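February 18, 2024

Hand-held gripper, bench work. Picking up from the January list, where the open items were finger play, the noisy pivot on one of the outer arms and the missing page in the Tederthorpe binder.

## State at start

Tool had been on the shelf since the last round. Cycle counter sheet says 177 closes since the fingers were changed. Two complaints written on the tag:

- fingers come together with a small step at the top edge
- trigger feels heavy in the last part of the travel

Wiped everything down with a dry cloth first. No solvent on the printed parts, we had one set go chalky that way. Checked the mount screws on the camera bracket with the small hex key. All tight, paint marks lined up.

## Closing check

Squeezed it shut slowly and looked at the seam between the fingers against the light. The step is real but small. You can feel it with a fingernail if you run it across the top bevel. Loosened the screws on one finger, pushed the two fingers together by hand, and tightened again while holding the trigger closed. Had to do it three times. On the first two tries the finger walked as the screw came up to torque.

What worked was going back and forth between the screws in small turns, same as you would with a wheel. Should have done that from the start.

After that I closed it over the bench, next to the pink brush we use as a test part, and looked at the view from the tool camera. I want a straight vertical seam and the same amount of arm showing left and right. 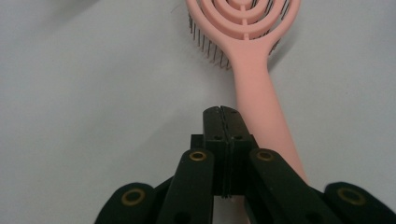

## Linkage and pivots

Went through the pivots one at a time. The method for anyone doing this after me:

1. Hold the block still and push each arm sideways, up near the eyelet. Any click means a worn bushing.
2. Open and close slowly with the tool held next to your ear. A dry pivot squeaks, a dirty one crunches.
3. Look at the brass eyelets for black dust around the rim. Wipe it off, close the tool 12 times, look again.
4. Put one small drop of the light oil on a toothpick and touch it to the pivot. Do not drip from the bottle.
5. Wipe off whatever comes out the other side.

One outer arm had the noise from January. It was dry, no click, so I left the bushing alone. Quiet after the oil. The heavy trigger got a bit better too, but the return spring still feels stiff to me. I compared it with the spare spring from the Sovent bag and the two feel the same, so it may just be how it is with this batch. Left the old one in.

Do not oil the trigger slide. It is meant to run dry and it picks up lint. I have written this before and I am writing it again.

## Finger pads

The pads on the two tools don't age the same way. The scuffs show up first on the faces and front edges, then the corners start to round off. As long as the inner faces are flat I keep them. I lay a steel rule across the face and look for light under it. Reject if light shows under more than a third of the length.

Printed spares are in the Custum box, bottom drawer. The box has two versions in it. The older ones have the screw hole a little too close to the edge and they crack there if you overtighten. Use those up on the practice tool only. I moved the newer ones to the left side of the drawer and put tape across the divider.

Slicer profile for the next batch is the one saved as Lewis, same as last time. I tried a coarser layer setting in January and the faces came out with ridges that left marks on soft parts. Went back. The file on the shared drive is still the right one, ignore the copy on the desktop.

## Two-tool check

With the first tool done I set up for two. The point is to see that both can get at the same part without knocking housings, and that neither plate gets in the way. I put the brush on its side because the handle is a harder target like that. It wants to roll when you touch it off center, so a bad approach shows up right away. Left the paper pot on the table behind it. Good to have something back there you have to stay clear of.

Opened one tool wide in front of the brush and came in with the other from the left, toward the handle.
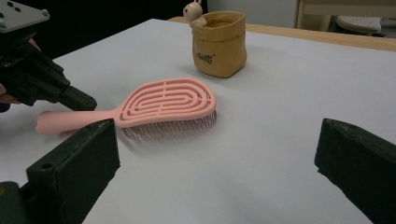
*Two-tool check: first tool open in front of the brush, second one coming in from the left.*

Notes from the setup:

- Come in steep with the second tool. If you come in flat, its housing gets to the handle before the fingers do.
- Keep the front tool low. Lifting it even a little puts the fingers in the path of the other one.
- The white top is fine for contrast, but dark marks from the pads build up on it. Wipe between runs.
- If the brush rolls, put it back and start over. Don't chase it.

I'd like a mark on the tabletop for where the part goes so that we all start from the same place. Pencil would do – tape shows up in the view and then people aim for the tape.

## Settings and intervals

Changed the log sheet so the checks go by closes, like this:

| Check | Every |
|---|---|
| Wipe pads and tabletop | each session |
| Seam and step at top edge | 26 closes after any finger change, then with the pivots |
| Pivots, oil and side play | 500 closes |
| Pad flatness with rule | with the pivots |

The 26 is because the finger screws settle a bit at the start. After that they hold. I did the early check on this tool before putting it away and the seam had not moved.

## Open

- Order bushings. One spare set left in the drawer.
- Second tool still needs its own pivot check.
- Paint marks on the finger screws, both tools. White pen is dried out, need a new one.
- The Tederthorpe binder page with the screw lengths is still missing. I measured ours and wrote the lengths inside the lid of the Custum box for now.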